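The Black Vase

Part One

Gunvor Isaksson had cleaned other people's houses for most of her life, and in October the Fusamdale office of Wondero hired her to say whether a machine could do it. They paid by the day and gave her a form with a column for yes and a column for no.

The list was 40 chores long. By the second week the machine had a yes for wiping a counter, picking up socks and closing a drawer. It had a no for everything to do with fitted sheets.

"Next is dusting around ornaments," said Pritchard, who ran the tests. "It has to lift the thing, wait for the cloth, and put it back where it was."

"Which thing?"

"Your choice."

She went along the shelf in the storeroom. The mugs were too easy and the picture frames had been done. At the end was a black vase with a narrow neck and a round belly, so shiny that she saw the whole room bent across it. She carried it out in both arms.

"That one will confuse it," Pritchard said.

"It confused me the first time I dusted one. You think there's a smear and it's only the window."
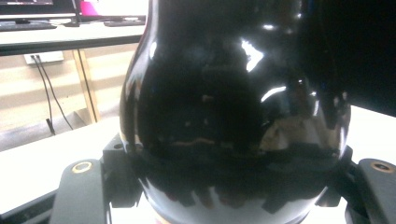

Part Two

They ran it until the lights in the hallway went off. Gunvor wrote down each try. The grip slipped on 2 of them, and Pritchard caught the vase both times with his hand already out.

"How long would it take you?" he asked.

"To dust under a vase? I never timed it."

"Guess."

"Less time than you took asking."

He laughed and reset the arm. On the next try the vase went up, the cloth went under, and the vase came down a finger's width to the left. Pritchard looked at her form.

"Is that a yes?"

She thought about Mrs. Destow, who used to measure her shelves. Then she moved the vase back to its place and wrote "nearly" across both columns.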